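How Play Food Is Made to Look Real

Play food is a model of food. It copies the shape and color of the real item, but it cannot be eaten. Shops, schools and theaters use it because it does not spoil.

Most play food starts as a mold. A mold is a hollow block with the shape of the food cut into the inside. Soft material is put into the mold, and it sets hard. When the mold opens, the piece keeps every line that was cut into the walls. The Fudby workshop keeps 268 molds, and 575 pieces leave its drying racks in one day.

Bread is one of the harder foods to copy. A real crust dries in the oven while the inside is still growing, so the outside splits. A model loaf needs the same kind of surface, or it looks like a plain tube.

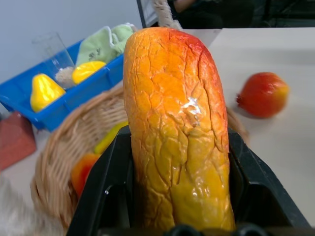
Model loaf with a cracked crust pattern. The color changes from red-orange at the top to pale yellow near the bottom.

Color is the next step. Real crust turns darkest where it gets the most heat. Painters copy this by putting dark color in one area and letting it fade into a lighter one. The fading is called a gradient.

A shiny coat may be added last. Gloss reflects light, and bright spots appear on the ridges. Fruit models such as pears and lemons are often glossy too, but their skins are smooth, so the bright spots are larger.

Paint is a thin layer. If a piece is bumped or rubbed, the layer can chip and leave a pale patch. Wipe play food with a soft cloth, and store it in a basket or tray. Do not scrub it.

Word to know
Gradient: a slow change from one color to another.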